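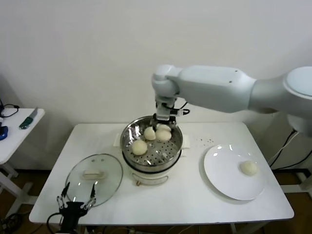 My mother would never have trusted a plug for this, the first caller of the morning told her, and the owner of Clover laughed so hard she had to put her tea down before she could repeat it to me. She gets a lot of calls like that one. Clover is a small kitchen shop with a teaching room behind it, and for most of the year the teaching room smells of warm flour, and people who came in for a peeler end up wandering toward the back to see what's going on.

What's going on, more often than not, is steamed buns. Plain round white ones, the kind you tear open with your hands and fill with whatever you had for supper last night.

"I didn't plan to be the bun lady," she says. "I planned to sell nice pans and go home at five! But I made a batch for lunch one April, and a customer ate two standing up at the counter, and then she wanted to know if I'd show her how. So I did, and she brought her sister, and her sister brought the whole street, it felt like."

The classes are small, 9 people at a time, and she likes it that way because she can get a look at every bowl. I asked her where beginners go wrong, and she thought about it for quite a while, turning her cup around on its saucer (she isn't a person you can hurry, and after an hour in her company you stop wanting to).

"The water in the dough, mostly. People see it sticking to their fingers and they panic and throw in more flour, and then more again, and they've made themselves a paperweight. I tell them to wash their hands, have a sit, and come back to it. Dough changes its mind if you leave it alone."

After the kneading comes the resting, and after the shaping comes another rest, 20 minutes under a cloth, and she is strict about that one. She told me about a gentleman who skipped it because his bus was coming, and how he telephoned her that evening to report on the results, which he described in language she wouldn't repeat in front of my notebook.

Then there is the question of what to steam them in, and on this subject she could have gone on until dark, bless her. She grew up with a stack of bamboo baskets over a big pan and still has them on a shelf at home. For the teaching room, though, she has come around to electric cooker bases with a metal pot and a tray full of little holes on top.

"I was snobbish about it for years. But you can put it right on the table where everyone's sitting, and that's half the fun, isn't it? With the baskets I was always over at the stove with my back to people."

Her own advice on loading the tray is simple enough. She'd sooner see four buns with room between them than seven shoved together, although she admits hers touch now and then, and she eats those herself. She puts a square of paper under each one at home and doesn't always bother in class if the tray has been oiled. When the time is up she turns off the heat and makes everybody wait a few minutes with the lid barely tilted.

"Take it off too fast and they can wrinkle on you. They taste exactly the same, mind you, but people get so sad about it."

The flour comes from a mill called Brumero, in sacks she can no longer lift by herself, and the fillings depend on what looks good that week. Last winter it was cabbage and mushroom for what seemed like months. She also has a sweet one with red bean that she learned from the people at Krishnan, the bakery on the corner, in exchange for her pickled radish recipe. Both sides feel they got the better deal.

I wondered if she ever gets tired of them. She keeps a tally in pencil inside the pantry door, one stroke for every batch, and it stood at 421 when I visited.

"Tired of making them, sometimes, yes, around the end of a long day when my wrists hurt. Tired of that first one on the plate, no. I like a big plate, by the way, write that down. People put them in a deep bowl all piled up and the bottom ones get soggy. Spread them out! Let them breathe a little."

So I've written it down. Then she went to see about the next lot of dough, and called back over her shoulder that I should take a couple home for the freezer and steam them straight from frozen, and not to dare put them in the microwave without a damp towel over the top.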